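**Ticket 407: false-claim labels missing on reshared posts**
Queue: Medeiros moderation tools
Opened by: Žofie Kadlec
Assigned: Songül Karakaya
Priority: 2
Status: resolved, monitoring

**Reported behaviour**

Posts carrying the "5G towers cause nosebleeds" claim are labelled when first published in the Cendstead community groups. When a member reshares the post with a comment of their own, the label drops off. Plain reshares keep it. Reproduced on web and Android. iOS not tested.

**Log**

09:10 SK: Confirmed on staging. The matcher returns the correct claim ID for the original post. For the commented reshare it returns null.

09:45 SK: Ruled out the claim list. The Ulanent feed synced overnight in March format and the entry is present, with both spelling variants. Cleared the label cache on one node. No change.

10:30 SK: The reshare payload puts the member's comment in `body` and moves the original text to `quoted_body`. The matcher only reads `body`. Plain reshares have an empty `body` and fall back to the parent's label, so they were never affected.

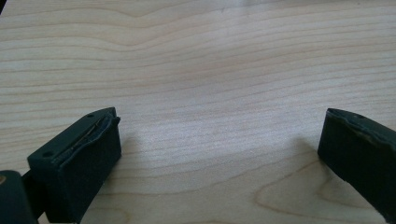
11:20 ŽK: Does this apply to the vaccine and water fluoridation claims as well? Moderators have been labelling those by hand.

11:35 SK: Yes, any claim in the feed. More than 4,000 reshares are unlabelled in the index. Hand-applied labels are stored separately and will not be overwritten.

13:05 SK: Patched the matcher to read both fields. Where only `quoted_body` matches, the label attaches to the quoted block and the member's comment is left alone. This matters for people who reshare a rumour in order to correct it.

14:15 SK: Deployed to production. Backfill started on the Bredel worker at low priority.

15:50 ŽK: Checked four reshares from the original report. All labelled. One still shows the old wording, "Disputed", in place of "False".

16:00 SK: Old wording comes from the browser's stored template. Hard refresh fixes it.

**Outstanding**

- iOS check (ŽK)
- Text inside screenshots is still not matched. Separate ticket to be raised.
- Leave open until the backfill finishes.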